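Workroom meeting, October, upstairs at Savberg

Present: Ingeborg Hofstetter, Cyrill Ammann, Ursina Koller and me (Selina Mayrhofer, taking notes again). Burgi Strebel sent apologies and a long email, which I've worked in where I could.

1. Last month's notes
Agreed, once I'd corrected the bill for the shelving. It was 814, and I'd put 418. Sorry all!

2. Shelves
The Wilalton shelves are up along the back wall and everybody likes them, though Cyrill thinks the bottom one is too low to sweep under. We talked about this for far longer than it deserved and left it where it is. Ursina will do the labels — big letters this time, please.

3. Floor
Burgi's email says the floor cleaner from Mendonça smells like a swimming pool. Ingeborg doesn't mind it. We'll finish the bottle and then try another one. Cyrill asked that the mop goes back on its hook and not in the sink, and I said yes, that was me.

4. Plastic film and cables
We're on the last of the clear film, so I'm to order a 100 metre roll from Taven, price 52 including delivery. Ursina would rather have fitted cloth covers because the film creases as soon as you fold it over anything rounded. Ingeborg likes being able to see what's underneath, and so do I, so film it is for now. Ursina will bring a bit of cloth next time anyway and we can compare. We all agreed that cables get bundled and kept to the side, and that Cyrill will bring in more black ties.

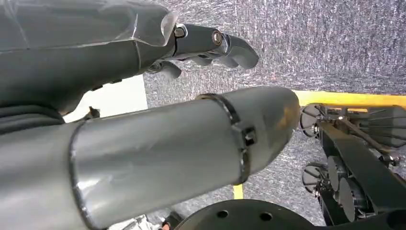
5. Keys
There's one spare, number 24, and it lives in the tin by the kettle. If you borrow it, write your name on the pad.

6. Anything else
Ingeborg would like the radio a bit quieter in the mornings. Burgi (by email) would like it louder. Carried over to next month, when they'll both be in the room.

We stopped at half past four and Ursina washed the cups.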